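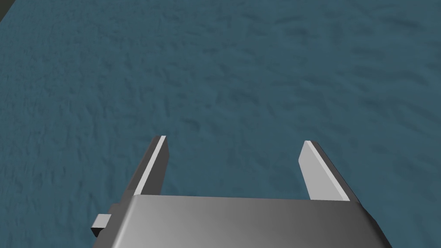 Arm build: simulator now running

The two-arm build in the Hasus workshop has moved on to its simulated version. We call it Illo, after the bench it will be bolted to. So far the left gripper is modelled with its parallel fingers, over a bare blue-grey surface. Blocks and cups come next.

Illo took 432 practice reaches in January, all with the fingers open. Closing on an object needs the new finger pads, and Kameo has 3 sets on order for us.

The rough pattern on the surface is a stand-in - if you have a better texture, put it in the shared folder. Please keep files under 600 KB, as the workshop PC is slow to load anything bigger.

The bench is open for wiring from 7 pm.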